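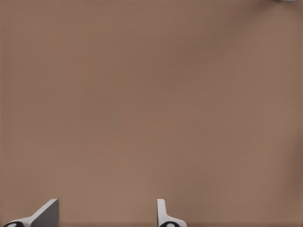

Page last changed: October

Questions I get asked about keeping your own crypto wallet

Hello! I'm Liam Bunting and I run the beginners' evenings in Calstead (and now in Nudby too, once a month, 7.30pm, upstairs). I type up the questions that keep coming round so I don't have to answer them all again by email. I'm not a financial adviser and I won't tell you what to buy, so please don't write and ask, I get enough of those. If something on this page is out of date, do shout.

What is a wallet, in plain words?

It's a bit of software, or a little gadget, that looks after your keys. The coins themselves live on the blockchain, which is a shared record kept on lots of computers all over the world. Your keys are what let you move them. I think "keyring" would have been a far better name, but we're stuck with wallet now.

Do I need one if my coins are on an exchange?

You don't need one, no. Plenty of people leave everything on the exchange and sleep perfectly well. The thing to understand is that the exchange holds the keys, so if it freezes withdrawals you're waiting in the queue with everyone else. I kept mine on an exchange for my first two years and moved them off when I noticed the sum had grown to something I'd be really upset to lose. That's still my own rule of thumb, for what it's worth.

Hot or cold?

A hot wallet is on a phone or computer that goes online. A cold one keeps the keys away from the internet, usually on a small device you plug in when you want to send something. I use both! Pocket money on the phone, the rest on the device in a drawer (not telling you which drawer).

Which wallet do you use?

On the phone I use Pan, and my cold one is a Jeker. I paid for the Jeker myself and get nothing for mentioning either of them. Pan is easy on the eyes and shows the fee before you press send, which I like. The Jeker has tiny buttons and I swear at it quite a lot, but it's done the job. Other people in the group use other things and are just as happy. Whatever you pick, buy a device straight from the maker and not second-hand from an auction site, however good the price looks.

What is the seed phrase, and why do you go on about it so much?

When you set up a wallet it gives you a list of ordinary words, usually 12 or 24 of them. Those words can rebuild the whole wallet on a new phone or device. Anyone who has them has your coins, and if you lose them and your phone ends up in the canal, that's that. There's no helpline. So yes, I go on about it.

Write them on paper, in order, and check your spelling. Then keep that paper somewhere dry. Don't take a photo of it, don't put it in your email drafts, don't save it in a notes app.

Is paper good enough?

For most of us, I'd say so. I've got two copies in two different buildings. Some people stamp the words into metal plates in case of fire, and one chap at Calstead did his with a hammer and a set of letter punches from the hardware shop – it took him a whole evening and he got one letter upside down, but it's readable. If you enjoy that sort of thing, go for it.

I sent coins to the wrong address. Can you get them back?

I can't, sorry, and neither can the man in your messages who says he can for a fee. If the address belongs to an exchange, write to their support with the transaction number and be patient, as now and then they can help. Otherwise it's gone. Next time send a tiny amount first and wait for it to turn up. I still do this every single time, even when I've used the address before, and I don't mind the extra fee one bit.

Why was my fee so high?

Probably because the network was busy. Fees go up when lots of people want to send at once and drop again when things quieten down. If you're not in a hurry, try early in the morning. Also check you haven't left the speed setting on "fastest", which catches out a lot of people (me included, more than once).

Someone from "wallet support" has messaged me. Is it real?

No. Real support won't message you first and they'll never ask for your words. Block and move on. If you've already typed your words into a website, set up a brand new wallet with new words and move everything over right now, then come back and read the rest of this.

How small an amount is worth bothering with?

Up to you. Most cold devices cost a fair bit, so if you've got £100 in coins I'd stick with a phone wallet for the time being. If you've got £2,478 the sums look rather different. Somewhere in between you'll find your own line.

What about tax?

Keep records from day one: the date, the amount, what it was worth in pounds and what you did with it. Swapping one coin for another can count as a disposal in the UK, and that surprises people. I keep a very dull spreadsheet with 159 rows in it and I'm glad of every one come January. For anything beyond that, ask an accountant who has dealt with crypto before.

What happens to it all when I die?

Cheerful, but a good question! Somebody you trust needs to know that the coins exist and where to find the instructions. Don't put the words themselves in your will, as a will can become a public document. I've left a sealed letter with directions, and my sister knows there is a letter.

Can I just turn up to an evening?

Yes, please do. Bring your phone and a pen, and leave your seed phrase at home. Tea is free, biscuits depend on who got there first. The Nudby door sticks, so give it a good shove.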